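4. Cable Routing and Daily Care of the Closet Arm
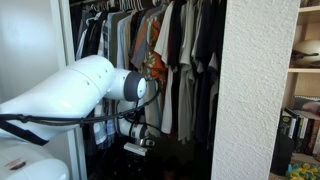 Figure 2. The arm at the closet opening, with the gripper fingers directed toward the lower part of the closet. The external cable is strapped to the large link.

How often must the straps that hold the external cable be checked? In our setup they are checked every 20 working hours, and also after any session in which the arm stopped on a force limit.

The remainder of this section explains how we came to this interval and what the check contains. The arm was installed in the Wemwood apartment in March, and the first care plan was copied from our bench cell in the laboratory. On the bench, the arm moves over a flat table and the cable almost never meets an obstacle. In the closet the situation is different. Sleeves and hanger hooks are close to the wrist during most reaches, and a loop of cable that is a little too large can catch on them.

4.1 Cable path

The gripper cable is external, because the internal channel of the arm does not have enough free conductors for the gripper and its sensor together. It follows the underside of the large link and then curves down past the joint toward the wrist. The amount of slack at this curve is the most important setting in the whole cell. With too little slack, the connector at the wrist is pulled when the joint turns to its limit. With too much, the loop hangs in the garments.

We set the slack by hand. The joint is moved slowly to both ends of its range, with the motors in the low-speed mode, and the operator observes the loop. At the tightest position it must still be possible to move the cable sideways by 16 mm with one finger. The straps are then closed and a line of paint marker is drawn across the strap and the cable. If the line is later broken, the cable has slipped.

In the first weeks we used narrow plastic ties. They held the cable firmly, but they also pressed into the jacket, and after one month Joana Ramalho found two places where the jacket had become thin. She replaced the ties with wide fabric straps. These slip more easily than the ties — this is the reason for the paint line — but we have not seen new damage to the jacket.

4.2 The check

The check is done with the arm in its parking position outside the closet and with the emergency stop pressed. The operator looks at each paint line, passes a hand along the cable to feel for cuts or flat places, and tries the wrist connector for play. Textile fibers are then removed from the gripper fingers and from the gap behind the gripper block. For this we use a dry brush. Compressed air was tried once and blew the fibers into the finger guide, and we had to open the gripper to take them out.

After cleaning, the gripper is closed on a test strip of cotton cloth and the motor current is read. A value more than 20 percent above the value of the new gripper is treated as a fault. This happened two times during the study period. In both cases there was thread wound around the screw of the finger drive, and the current returned to normal when the thread was cut away.

4.3 Repair of the wrist connector

The only longer stop was caused by the wrist connector. The gripper lost communication for short moments, always when the wrist was low and turned inward. We first suspected the software driver, called Tatine, and one afternoon was lost in reading its logs. The logs showed only that the messages were missing. When Ramalho moved the cable by hand with the arm standing still, the fault appeared again, and it was clear that the problem was mechanical.

One contact of the connector had a cracked solder joint. The connector was exchanged for a type with a screw ring from the Teixeira parts kit, and the cable was shortened by 46 mm to remove the damaged end. Because the cable was now shorter, the slack had to be set again and all straps moved. The full repair took 80 minutes, of which the greater part was the new routing. We now keep one prepared cable with both connectors mounted.

4.4 Limits of this procedure

The interval of 20 hours is valid for this cell only. A second arm of the same type works at the Lurkcombe site with folded laundry on open shelves, and there the paint lines remained intact for much longer periods. We suppose that contact with hanging garments is the main cause of slipping, but we did not measure the contact forces on the cable directly — such a measurement would need a sensor inside the strap. It is also possible that the straps lose some grip as textile dust collects under them. They are for this reason washed when the cable is exchanged, although we have no comparison with unwashed straps to report.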